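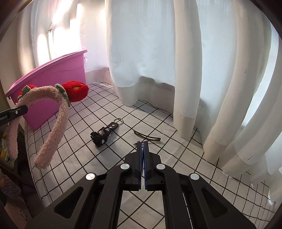 2 min read

Category: Adult Development & Aging

Retirement timing and friendship networks

The Dodudlow panel has released its second wave of data on social contact after full-time work ends. The sample is 2,477 adults who left paid employment between the ages of 58 and 70. Each completed a contact diary at baseline and again 12 months later.

Total contact hours changed little. The mix did. Former coworkers dropped out of most diaries by the second wave, and neighbors and siblings took up the hours. People who cut their hours in stages kept more work friends than those who stopped all at once, but the gap narrowed after controlling for health and income.

A follow-up interview study with 300 of the same respondents is under way at the Vitulgate site. Diary entries are self-reported, and phone calls under five minutes were not logged. The codebook is open to members on request.

We use cookies to remember your newsletter settings. Accept | Manage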